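Re: [workshop-list] Choosing a floor color for the shared rooms
Darnell Ostrowski, 6 October 2018
2 min read

Tavion Doucet wrote:
> We must decide the color before the painters come to Wolamham. I like
> the mint green, but my colleague says every mark will show on it. Does
> somebody have experience with a pale floor after one year or more? The
> offer from Pandevetti is 3,500 for both rooms, with two coats.

Dear Tavion, dear all,

I can answer for our building. We painted the long room at Okafor in August of last year, in a green very near to the one you want. The room is 40 square meters and it is used on most days, so I think the comparison is fair.

Dust you will not see very much. Black marks from shoes you will see from the door. We remove them with a white pad and warm water, and for the difficult ones I use a little soap. Please do not use the brown pad. I did it one time, and the shine in that place did not come back.

More important than the color is the finish. We took the half-matt one and I would take it again. In the small room we have full matt, and it holds the dirt so strongly that we now wash it two times as often.

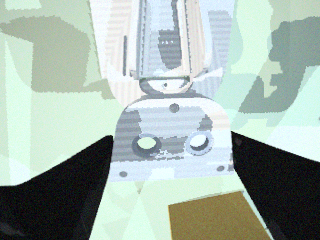

Mint green with patches of other tones, in a computer rendering.

About the offer: ask if the filling of cracks is included. With us it was not, and we paid 149 more at the end. Ask also how long the room must stay closed. They told us five days, but the paint was still soft under the table legs, and we waited 9 before we put back the heavy things.

One more point, for Grillby if he is reading: the sample cards are too small to judge from. I asked for a painted board and put it on the floor in the morning and again in the evening. Under our lamps the green became almost gray. You should do this before you sign.

I can send the name of the paint to anyone who wants it. I must first find the can.

With kind regards,
Darnell

Recent on this list
Felt pads or rubber feet for chairs?
Re: Door closer too strong
Lamps for the long room, second try
Re: Who has the key for the paint store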